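Print this story | E-mail this story

Rullow gets its musical after all, and tickets go on sale this week

March 3, 2024

Well, it's happening! After two false starts and a very long winter of rumours, The Darkar Light is coming to the Conneely Theatre in Rullow this August, and I've been grinning since the announcement dropped into my inbox on Friday night.

If you've missed the fuss so far, The Darkar Light is the folk musical that started life in a room above a pub and has been slowly getting bigger ever since. It's set at a lighthouse on the Darkar rocks, in the last season before the lamp goes automatic, and it follows the two families who have kept it going and don't much like each other. There's a wedding, a shipwreck (offstage, thank goodness, I've seen enough wobbly boats) and a song about paraffin that I have had stuck in my head, on and off, for two years.

The run is short. We're getting 8 performances, including two matinees, and then the whole thing packs up and goes on to Getport, where it has the big hall for a fortnight. I did ask whether there was any chance of an extra week here and was told, very politely, that the dates are the dates. The theatre is already booked on either side, with the youth dance festival before and a tribute band weekend after.

For those who haven't been inside the Conneely since the refit, it now seats 497, which is a few down on the old number, and you'll understand why when you sit down. There is room for your knees! The old circle seats were lovely to look at and murder on the back, and I once watched the whole second half of a Christmas show standing by the fire door to avoid them. The new ones are plain and a sort of dusty red and they're fine. The bar has moved downstairs as well, so there's no more of that shuffle on the landing with everyone holding a drink over everyone else's head.

What I'm most excited about is the band. When I first saw the show it had a fiddle, a squeezebox and one poor soul playing piano, drums and a bit of whistle between them. The touring version has eleven players, all of them on stage, and they join in the crowd scenes. I heard three of the new arrangements at a preview evening in Getport last month and the opening number is a different beast now. It used to creep in with just the fiddle. Now the low brass comes up underneath it like weather, and I had proper goosebumps. (The person next to me was eating crisps throughout and I still had goosebumps.)
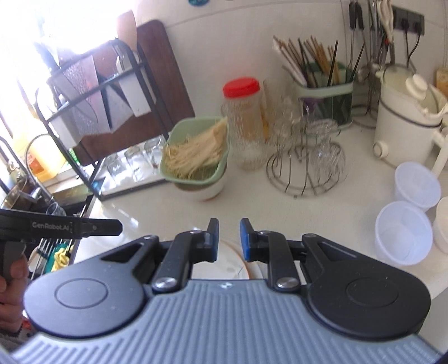
The paraffin song has been saved, I'm very glad to say, though it's moved from the first half to just after the interval. It's called Trim the Wick, if you want to look it up, and it takes place in the keepers' kitchen, with the two mothers-in-law washing up side by side and not speaking. The rhythm all comes from what's to hand. At the preview they did it with tin mugs, a washboard and a drawerful of cutlery, and I went home and had a go on my own account. A white plate with an orange rim, like the one in the photo, will give you a decent note if you tap the edge with a teaspoon, and a metal drying rack makes a very respectable rattle. I can't promise your household will thank you for it.

There are a few changes to the story too, and I know some people who saw the early version are nervous. The ghost has gone. I didn't mind the ghost, but he did hold things up, and his one good tune has been given to the younger brother, who badly needed one. The ending has been left alone. I won't give it away, except to say that I'd take a hanky, and that you shouldn't start putting your coat on when you think it's finished.

The show now runs two hours and a quarter plus an interval. The evening performances start at half past seven and the matinees at half past two, and latecomers will be held at the back until the end of the second song. They mean it, too. The first ten minutes are played almost in the dark and the company doesn't want doors opening.

There's also something for those of us who like to sing and shouldn't be let near a solo. The company is putting together a local chorus for each stop on the tour, and Rullow's will have 41 places. You don't need to read music. You do need to be sixteen or over, and free for six rehearsals in the church hall on Dock Street, plus all of the performances. The chorus comes on for the wedding and again at the very end, and it's the chorus that has the last line of the show, so it's a real job and you'd get a costume. Forms are at the box office and at the library desk. I've picked one up. I haven't filled it in yet, but it's on the fridge, looking at me.

Tickets go on sale on Wednesday at ten in the morning, at the box office and by phone. Online booking opens at noon the same day, so if you're quick on your feet you might do better to queue in person. Prices start at £14 for the back of the circle and go up to £32 for the middle of the stalls. Under-eighteens are half price at the matinees. There's a limit of 3 per person on the cheapest seats, which I think is fair enough after what happened with the comedy night.

Access performances are the second matinee, which will be captioned, and the Thursday evening, which has audio description and a touch tour of the set beforehand. You'll need to book the touch tour separately and it's free. I went on one for another show at the Conneely last year with my aunt and we both came away wanting a revolving stage at home.

If you can't make any of the Rullow dates, Getport is forty minutes on the train and the last one back leaves at ten to eleven, so you'd just about make it if you skipped the cast recording stall in the foyer. I won't be skipping it. They'd sold out by the time I got there in Getport and I've been humming the thing from memory ever since, getting the second verse wrong.

The tour programme will have all the lyrics in it, I'm told. I'll put the full list of performance times up here as soon as the theatre sends it over.

Print this story | E-mail this story

Contact us | Copyright 2024 Rullow Arts News. All rights reserved. | Back to top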